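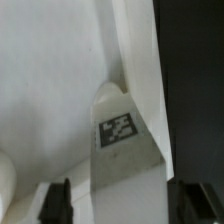

Faut-il acheter le deuxième bras dès cette année ou attendre le prochain budget ? La réunion a retenu l'achat d'un seul bras cette année, avec ses pinces de rechange, et renvoie le second à la discussion d'octobre.

Compte rendu de la réunion d'équipement, atelier de Valville, 29/08/2018
Présents : Radomír Pešek (animation), Yutong Luo (essais et secrétariat), l'équipe de l'atelier
Excusée : la comptabilité, qui a transmis ses remarques par écrit

1. Offres reçues
Radomír remercie tout le monde d'être venu si tôt après les congés, et remercie aussi celles et ceux qui ont pris le temps de relire les deux devis. Trisen propose le bras avec la pince à deux doigts, la mise en service et 3 jours de formation sur place. Pangilinan est un peu moins cher, mais la formation se paie à part et le délai de livraison est nettement plus long -- on en a parlé un bon moment, sans fâcherie. L'offre de Trisen est retenue.

2. Petit matériel
Yutong demande que l'on n'oublie pas les marqueurs carrés à coller sur les pièces. Le lot coûte 115 euros, les doigts de rechange 388 euros la paire. Accord pour un lot et une paire, sur la ligne des consommables. Yutong aimerait également une lampe mieux placée au-dessus du poste ; on regardera d'abord ce qui dort dans la réserve.

3. Logiciel
La licence Warnudgate couvre environ 13 mois à compter de l'installation. Radomír propose de la prendre telle quelle et de reparler du renouvellement l'an prochain. Adopté, avec une pensée amicale pour la personne qui devra retrouver le contrat.

4. À faire
Radomír : confirmer la commande et demander une date ferme.
Yutong : envoyer la liste du petit matériel à la comptabilité.

Prochaine réunion en octobre, même salle. Le café sera fourni par l'atelier.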